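Sock week at robot club

Wednesday, August 15, 2018

So the summer robotics club is down to its last stretch, and I promised my sister I would write up what we've been doing before I forget all of it.
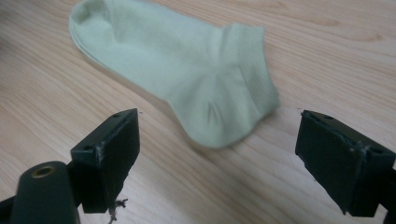 We started out with big plans, like every year. Ewan Maihi wanted a robot that could sort a whole basket of laundry, match the pairs and stack them by color. Dilwyn Bellis, who has run the club since it met in his garage in Zitville, let us talk for an entire evening and then wrote one word on the whiteboard: SOCK. One sock, picked up off a table and put down folded in half. If we can get that by October he says we can talk about towels.

I was a little insulted, to be honest. Then I spent my first Saturday on it and stopped being insulted pretty fast! A block or a cup stays the same shape when you touch it. A sock slides, bunches up, flips its heel over and is basically a new object every time you go near it. I had no idea how much I do with my fingertips when I fold the wash at home.

The way we're doing it, you hold the gripper in your own hand and do the job yourself, over and over, and the camera on it records the whole thing. Later the recordings go into the training program and (fingers crossed) the arm learns to copy us. Our target is 3,000 recordings. As of last night we had 1,989, and 700 of those are Ewan's, because he puts on a baseball game and just keeps going. I do maybe an hour before my wrist starts complaining.

A few things I've learned, mostly the hard way:

Go for the cuff. The ribbed part is thicker and gives you something to pinch. When I grab in the middle I get one layer half the time and both layers the other half, and the fold comes out crooked.

Slow down right before you close. My early recordings were all rushed and Dilwyn made me throw out a whole evening of them. I sulked – then I watched them back and he was right.

Mess up the sock between tries. We kept laying it out nice and neat, and the first version of our program (we call it Wynne, don't ask) only knew what to do with a neat sock. Give it a toe pointing the other way and it closed on plain air. Now we have a rule that somebody else has to set up the sock for you, and Ewan is mean about it.

Our score on the arm so far is 4 good folds out of a whole evening of trying, which doesn't sound like much, but the first one got so much yelling that people came over from the pottery class to see what was wrong.

The club from Ketulau is coming to visit before school starts, and they've been working on picking up string, so I want to ask them how they handle things that go limp. Until then it's more recordings. I'm on Thursday evening with Dilwyn, and I'm bringing a wrist brace and a bag of pretzels.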